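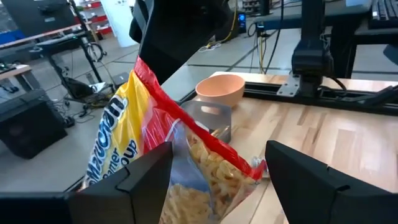 ## Teaching a pair of table-top arms to handle a floppy bag

Rigid blocks are easy to pick up. A bag of dried pasta changes shape every time you touch it, and that makes it a good second exercise once your arms can move a block from one side of the table to the other. These are my notes from the Livau workshop, where we have two arms fixed to one table. They assume the arms are built, powered and homed, and that each has a camera at the wrist.

### What you need

- Two arms bolted to a rail. Ours sit on aluminium extrusion.
- One unopened bag of dried pasta. We use a red and yellow Maruchan bag with a clear window. Small curved pieces shift nicely and don't poke through the film.
- A bowl to act as a marker on the table.
- A hex key for the mounting plates.
- A spare bag.

### 1. Check the mounts

Put the hex key on every screw in each base plate before you start. A bag is light, but the arms stop and start a lot in this exercise and a loose plate will show up later as drift. Push each arm by hand with the motors off. If the plate rocks on the rail, tighten it and home that arm again.

Route the cables out to the back of the table. Move each arm slowly through its full reach and watch the slack. Ladi Etim lost a connector this way in May and had to re-crimp the lot.

### 2. Set the grip

Open the gripper settings and lower the closing force to 80. The number is on our controller's own scale, so yours may differ. Start low and go up in small steps until the bag stays put when you lift it by hand-guiding the arm.

Grip the bag by its top edge, where the film is pinched flat. Don't close on the part with pasta in it. The pieces slide away from the fingers and the grip goes slack a moment later.

If the film slips, fit thin rubber pads to the fingers before adding more force. Bicycle inner tube works. Cut it slightly smaller than the finger face and stick it down with contact adhesive. Leave it overnight.

### 3. Record the lift

1. Lay the bag flat in the middle of the table with the top edge towards the first arm.
2. Guide the arm until the open fingers are either side of the top edge.
3. Close, wait 2 seconds, then lift straight up.
4. Hold until the bag stops swinging.
5. Save the position as `hang`.

The wait in step 3 matters. Without it the lift begins while the fingers are still closing and the bag comes up crooked or not at all.

### 4. Bring in the second arm

Send the second arm to a point below the hanging bag with its fingers fully open. Come up from underneath at a slow speed. The bag should hang in the gap between the fingers without brushing either one. Look at the wrist camera view as you do this. It is much easier to judge the gap there than from the side of the table.

A bag held by one corner will hang at a slant. Turn the second wrist to match it before closing.

Close the lower fingers gently, wait, then open the upper ones. Keep the upper arm still until its fingers are clear of the film.

### 5. Put it down

Lower the bag beside the bowl, long side down. Open the fingers only when the bag is resting on the wood. Return both arms to home and save the whole run.

### Problems we had

**The camera loses the bag.** Shiny film throws back glare. Move the lamp to one side or bounce it off a wall. Mirjam Lanz taped baking paper over ours and that was enough.

**The arms stop with an overload error.** Check that the two grippers aren't pulling against each other during the handover. Ours had a height difference of 7 mm between the saved positions.

**The bag splits.** Swap it for the spare and sweep the table before running anything. Pasta under a moving arm gets into the joints.

Kam-wah Ng's version of the handover script is on the workshop drive in the folder called `Dukelano`. Change the two port names at the top before you run it.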